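We use cookies to remember your settings and count visits. Accept / Manage choices

Dubey cell notes, thread
Thursday, January 10, 2019

1/ I look after the simulated sorting cell we call Dubey. People have been asking how it is set up and what I do to keep it running, so I'm putting it in one thread. It's one arm, one table, one mat, and three containers in green, blue and yellow. Long thread, mostly settings.

2/ Dubey exists only in software. It is the practice copy of the cell at our Karuneck site. We try every change on Dubey first. If it runs clean there overnight, it goes to the real one.

3/ The scene file is called Mura. It holds the room, the table, the arm and everything on the mat. The job runner is a separate program called Skevau. I keep them apart on purpose. When something breaks I want to know which of the two I'm looking at.

4/ First job of the day is loading Mura with the clock stopped. No physics, no motion. I look the whole table over from high up before I let anything move. Most of the bad nights I've had could have been caught in that first minute.
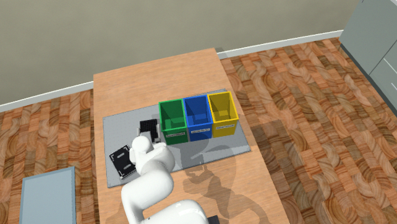 5/ Next is the origin. All positions in Mura are measured from one corner of the mat, and the mat is placed relative to the table. The mat sits at a slight angle to the table. Leave the angle alone. Someone squared it up last April to make it look tidy and every pick was off by the same amount.

6/ If you do need to move the mat, move the group and not the mat by itself. The group carries the containers with it. Then save, close, and load it again. Mura keeps the old positions in memory until you reload and will happily show you the new ones while using the old ones.

7/ The containers are locked to the mat during a normal run. I unlock them only for bump tests, where I want to see them get pushed. There is a lock box for each color. Check all of them. It's easy to unlock the row for a test and lock just the one you were working on.

8/ Gripper settings. The closing force is a number in the Skevau job file and the friction is a number in Mura. You need to change them as a pair. Too much force with low friction and the part shoots out sideways. Too little and it slides down the fingers on the way up.

9/ I keep the approach speed low for the last bit of travel over the mat. The arm can go faster. The trouble is that a fast approach hides small height errors, and those are the ones that hurt you on real hardware.

10/ Step count. Each pick attempt gets 900 steps. If the arm hasn't finished by then, Skevau stops it, writes a line to the log and resets the table. I used to allow more. All that did was make the failed attempts longer.

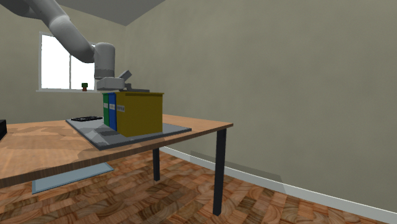 CLEARANCE AND CONTACT

11/ This is the part that takes most of my time. The arm has to come in over the row without touching it. What you see drawn and what the physics uses are two different shapes. The drawn one is detailed. The collision one is plain and a little bigger.

12/ Turn on the collision outlines and look at them from the side as well as from above. From above everything seems to have plenty of room. From the side you can see how close the fingers get to the top of a container.

13/ The yellow one was my problem this week. Its collision shape had been scaled up twice, once in the part file and again in the scene. The arm would stop short over it and report contact when the drawn surfaces weren't touching.

14/ The log had 2,381 contact lines from one night. I sorted them by part name and nearly all of them were the yellow container against the same finger. Sort by name before you do anything else. I read them in time order for an hour first and got nowhere.

15/ The fix was small. Open the part file, set the scale back to 1, leave the scene scale as it is, rebuild the collision shape. The rebuild is a separate button. Saving doesn't do it for you.

16/ After a rebuild I run 5 slow passes over the row with the gripper open and empty. No picking. I'm only watching the contact list, which should stay blank. If one line shows up I stop there and go back to the outlines.

17/ Then the same passes with the fingers closed. Closed fingers sit a bit differently in our model and I have had a scene pass one test and fail the other.

18/ Home position. The old one parked the arm too close to the row, so the first move after a reset was a short sideways one at low height. I raised it. Costs a little time on each cycle. I can live with that.

19/ Joint limits get checked once a week, on Thursdays. I drive every joint to its soft limit and back and compare the numbers to the sheet. In a simulator they shouldn't drift, and they don't, but people edit them to get past an error and forget to put them back.

20/ Lighting is the other thing people edit. The shadows in the room are part of what our vision software is tested on. If you brighten the scene so you can see better, do it in the viewer settings. Don't touch the lights in Mura.
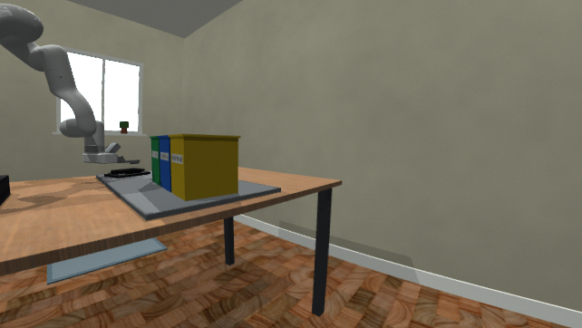 A reader going by tallowbench asked whether I'd had trouble with the gripper jittering when it stops low over the mat, and whether smaller time steps had helped at all.

21/ Yes, plenty. Smaller steps did help, but they made the overnight run too long to finish by morning. What worked better was adding damping at the wrist and leaving the step size where it was. Change the damping a little at a time. Too much and the arm arrives late and Skevau thinks it missed.

22/ Also check whether the jitter goes away with the fingers lifted slightly. If it does, you have two collision shapes overlapping and damping will only cover it up. Go back to post 12.

23/ Backups. I keep 2 copies of Mura, the one that ran last night and the one from before that. Older ones go to the archive drive. The job file is saved with the same name as the scene it ran with, so you can't load a mismatched set by accident.

24/ What I write down after each change: which file, which value, old number, new number. One line. I used to add why, and the whys got long and I stopped keeping the log. Now it's one line and I keep it.

25/ Still open: the reset sometimes leaves the gripper slightly off its start height. It corrects on the first move, so it hasn't failed a run. I think it's in Skevau - the reset call returns before the arm has settled. I'm putting a short wait after it tonight and will post the log tomorrow.

Recent from this account
- Moving the Karuneck cell to the new job file format
- Reading a Skevau log without losing a morning
- Friction values we use in Mura, and how we got them
- Dubey: changing the home position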